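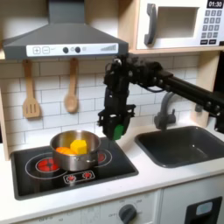
The play kitchen strand of the Helcombe early years equipment grant moved from purchasing to use during this reporting period. Eight units are now assembled and in rooms. The grant terms ask for equipment that supports pretend cooking with recognizable parts, and the model supplied by Emeck meets that requirement at the stove end in particular. The cooktop is a glossy black panel set into a white countertop, with printed burner rings and two red knob icons at the front, and a dark gray range hood sits above it with its own strip of controls. The small silver saucepan with the rivet at its side handle, holding a yellow cube and an orange rounded piece of toy food, is the standard pot in each set. Pots were bought separately from the units, under the cookware line of the budget.

Scope and status

The approved scope covers eight kitchen units, a cookware set for each unit, a shared stock of toy food, and storage. Units and cookware are complete. Toy food is complete except for one replacement order. Storage is partly complete: wall shelving is up at the Vakberg site, and the two rolling carts for the Sorensen site are on back order with a delivery window in February.

Assembly took longer than planned. The supplier's instructions allow two hours per unit. The first unit took close to four hours, mainly on the hood bracket, which has to be fixed before the rear panel is closed. Once this was understood the remaining units were completed within the allowance. A one-page correction to the assembly order has been added to the equipment binder at each site.

Spending

The cookware line was approved at 1669 dollars. Spending to date on that line is 1088 dollars, covering saucepans, lids, frying pans and utensils for all eight units. The balance of 581 dollars is held for replacement of worn or damaged items in the second half of the grant. No transfer between budget lines is requested in this period.

The toy food line is fully committed. The original order was for 120 pieces. On delivery, sixteen pieces in one carton were found to have rough seams and were returned. The supplier has accepted the return and will replace the pieces at no charge. Freight on the replacement is also covered by the supplier.

Condition checks

Each unit is checked at the start of the month against a short form. The form covers stability, edges, fasteners, printed surfaces, hinges and small parts. Results for the period are as follows.

Stability: all units level and fixed to the wall with two straps. One strap at Vakberg was found slack and was tightened.

Printed surfaces: no lifting at the edges of the cooktop panels. Light scratches were recorded on three panels, all in the area where pots are set down and slid sideways. The burner rings remain clear. The scratches do not affect use and no replacement is proposed at this stage.

Hood controls: knobs secure on seven units. One knob at Sorensen turned without resistance and was refitted with a new washer.

Cookware: saucepan rims were checked by hand for burrs, and side handles were checked for movement at the rivet. Two handles showed slight movement. Both pots were taken out of use and replaced from the spare set.

Toy food: pieces are washed weekly in warm water with mild soap and dried flat on a rack. Surface color has held on the yellow and green pieces. Some fading was noted on the darker red pieces after repeated washing, and the water temperature has been lowered as a result.

Use in rooms

Staff at both sites keep a brief log of how the kitchens are used. The log now holds 80 entries. The stove end of the unit is named in most of them, followed by the sink. Typical entries describe filling a pot, moving it between the burners, and serving onto plates. The oven compartment is used mainly for storing food pieces between games and seldom for pretend baking.

Two practical points come out of the log. First, one saucepan per unit is too few when three or more children are at the stove. The spare sets have been used to cover this, which leaves fewer spares than the plan assumed. Second, food pieces left in the pots at the end of a session are often missed when the shared stock is collected for washing. The tidying routine at both sites now includes emptying every pot into the wash bin before the cookware goes back on its shelf.

Work planned for the next period

Receive and assemble the two rolling carts at Sorensen. Check the replacement food pieces on arrival, with attention to seams, before they enter the shared stock. Price eight additional saucepans of the same pattern against the remaining cookware balance. If the price falls within the balance, the order will be placed under the existing approval. If it does not, a written request will be submitted before any order is made.

Repeat the cooktop panel check with a note of the position and length of each scratch, so that wear can be compared between periods. Continue the use log in its present form. The assembly correction page will be sent to Emeck together with the return paperwork for the food pieces.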